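Chapter 4
Interior Wall Linings and Partitions

4.1 Scope

Linings cover the inside face of a wall and give it a surface fit for paint, tile or paper. Partitions divide a floor area without carrying load from above. The two share many materials, and on small jobs the same crew often fixes both. Ceiling grids are left to the next chapter.

4.2 Terms

A furring channel is a light metal section fixed to masonry to hold the lining clear of it. The gap behind the lining is the cavity. A demountable partition is one that can be taken down and put up again with its panels intact.
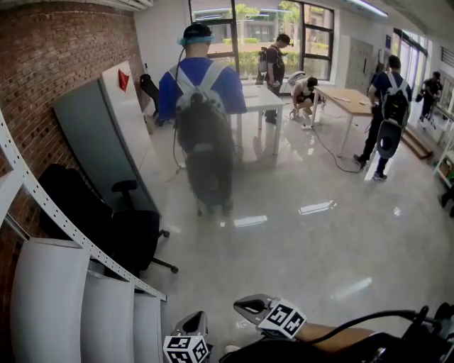
Figure 4.1 Red brick wall and grey partition board in a bright interior.

Brick may be left bare where its colour and joints are acceptable to the owner. Where it is to be lined, the wall is first checked with a straightedge and high spots are marked. Packers behind the channels take up the low spots. Adhesive fixing is used only on sound, unpainted brick.

4.3 Ordering

Quantities are taken from the net wall area, with an allowance for cuts. In the Prundthorpe office refit, used in the worked problems, the net area is 162 square metres and 103 square metres of it is lined over brick. The rest is demountable partition. Openings are deducted only where they are wider than one sheet.

Colour samples should be viewed under the lighting to be installed, at a distance of 4 metres.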